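Re: [household-list] Straps that won't stay put

On 02/01/2025, Rowena Lagman wrote:
> Mine unfolds itself the second I let go. Does
> anyone know how to make the strap behave?

Rowena, lay the thing down on a clear table first. Doing it on your knee is how I lost most of June.
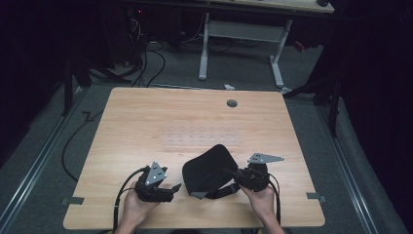
Then pull the strap out straight and fold it back under - slowly, as if it hadn't noticed you. Mine has noticed 11 times so far. Eun-ji swears by a rubber band, but she also irons tea towels.

Wendy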